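Graltholm dumplings

Graltholm dumplings are boiled potato dumplings from the Pratmont valley, filled with a sour plum and rolled in toasted breadcrumbs. They are eaten as a main course at midday or, in smaller portions, as a dessert. The name comes from the market village of Graltholm, where they were sold from stalls at the June fair.

The dough is made from floury potatoes boiled in their skins, peeled, and pressed while still warm. A usual batch takes 400 grams of flour to a kilogram of potatoes, with one egg and a pinch of salt. It is left to stand briefly before shaping.

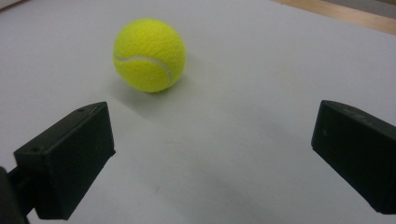 Each piece of dough is flattened in the palm, closed over a pitted plum, and lowered into simmering water. The dumplings are done 3 minutes after they rise. The crumbs are browned separately in butter with sugar and a little cinnamon.

In the upper valley, the plum is replaced with curd cheese, and this version is called Szekeres. It is served with sour cream and no crumbs. Frozen dumplings have been sold under the Grokamo name since 2000, mostly with apricot filling.

Last edited 2021-01-17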